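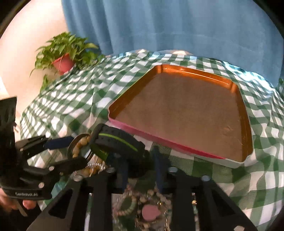 *Bracelet held just beyond the tray's edge, hand-held gripper*

**Budget for a second gripper, or spend it on spares?**

We sort mixed costume jewelry into trays for resale. I have $2,000 left to spend by the end of April and one hand-held gripper in use. Finex quoted me $642 for a second one. A spare finger and pad set from Bistach is $389. Beads and fine chain are most of what we handle. Which would you buy first?

Posted by Ekinci, Jun 19, 2018, for next year's plan

**tray_nine**

Buy the second gripper. With one unit, any repair stops the job. $642 plus one spare set is $1,031, so you still have $969 for shipping, trays and a table cover that lies flat. Wrinkled cloth is a pain with small chain. Ask Finex if the pads are sold separately before you pay, and get the lead time in writing.

**Custik**

Spares. Ours came with 2 sets and we still ran out.

**mdl_bench**

Depends how many people you have. If only one person sorts at a time, the second unit sits on a shelf. I would get the spare set now and put the gripper on next year's list. Check that the Bistach pads fit your model, the screw spacing on ours was different and they would not take a return.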